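The Slow Boat Up to Drellance

The ferry for Drellance leaves Plomer once a day in winter, and the ticket office opens half an hour before. Until the road over the pass was paved, the boat was the only way in. Now most visitors drive, and the ferry carries mail, groceries, schoolchildren and a few people like me who would sooner sit down for three hours than take the switchbacks.

Drellance began as a summer station. Families from the coast came up in June with their trunks and cooks and stayed until the first cold nights. They built 125 houses along the lake, most of them with deep porches and steep roofs. The town hall keeps a register of the ones still standing. Some are inns, a few are private, and several on the north shore have been shut up for years.

I stayed at the Gorier, a guesthouse run by Ngaio Baxter and her cousin. It has nine rooms, thick curtains and a stove on each floor. Dinner is at seven and there is one menu. On my first night it was lake trout with potatoes, then baked apples. Baxter bought the place from a family that had owned it for four generations, and she has kept their guest books in a cabinet by the stairs. The oldest entries complain about the damp.

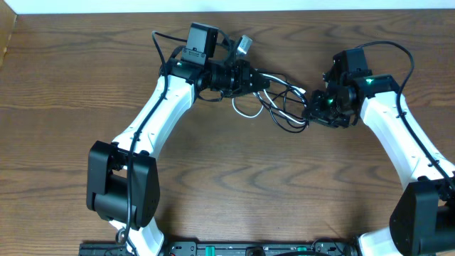
Two robot arms over a wooden tabletop.

The main walk from town goes up Munro, the mountain behind the church. The summit is at 3,418 feet and the trail climbs 2,082 feet from the lake. It is well marked and takes most people a full morning. The lower section follows an old mule path through beech woods. Higher up there are 290 stone steps, cut so that guests could be carried to the viewpoint in chairs. The steps are uneven and ice over early, so bring boots with a good tread.

I went up with Archie Buchanan, who has been guiding here since he was nineteen. He stopped often to point out foundations in the trees: a tea pavilion, a bandstand, the footings of a hotel that burned before it opened. From the top we could see the whole lake and the pass road beyond it. We had the place to ourselves until noon, when a school group arrived and ate their sandwiches in the shelter.

November is a good month to come if you don't mind short days. The leaves are down, the views are open and rooms cost half of what they do in July. The bakery on Church Street stays open all year. The boathouse café does not.

The last boat back leaves at 3:15. Buy your return ticket in Plomer, as the machine on the Drellance dock only takes coins.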